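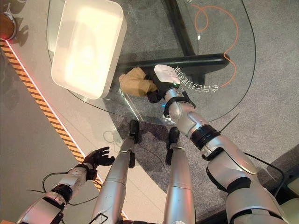

Burgi Kuster asked that this section begin with the voter list, as the walk sheets and phone lists are all drawn from it and most errors found in the final week start there. It now does. Candidate pages have moved to section 5.

## 4. Setting up a campaign in Druson

You need an administrator login and the voter file from your county or state election office. Druson accepts CSV files only.

### 4.1 Load the voter file

1. Open **Lists > Import** and choose the file.
2. Match each column to a Druson field. Precinct, street address and last name are required.
3. Select **Check**. Rows with problems are shown in yellow.
4. Correct the yellow rows or mark them **Skip**.
5. Select **Import**. A large file can take almost 14 minutes. Leave the browser tab open.

**Caution:** Importing a second file with **Replace** turned on deletes all canvass notes. Use **Merge** once canvassing has begun.

### 4.2 Cut turf

1. Go to **Field > Turf** and pick a precinct.
2. Draw a line around the streets you want. The door count appears at the top right.
3. Keep each turf under 100 doors. The system will not print a walk sheet for more than 400.
4. Name the turf by precinct and letter, such as 6B.
5. Assign it to a canvasser or leave it open.

**Note:** Apartment buildings count every unit as a door. If a building has a locked entrance, move it to the phone list under **Field > Exceptions**.

### 4.3 Set user access

1. Open **Team > Roles**.
2. Give canvassers the **Field** role. They see only their own turf.
3. Give the **Finance** role only to people who file your disclosure reports.
4. Remove access on the day a person leaves the campaign.

**Caution:** Many states limit who may use voter data and for what. Read the terms that came with your file before you share a list with another campaign or a party office.

### 4.4 Test before launch

Print one walk sheet and compare five addresses with the original file. If the unit numbers are missing, return to 4.1, step 2, and match the unit column.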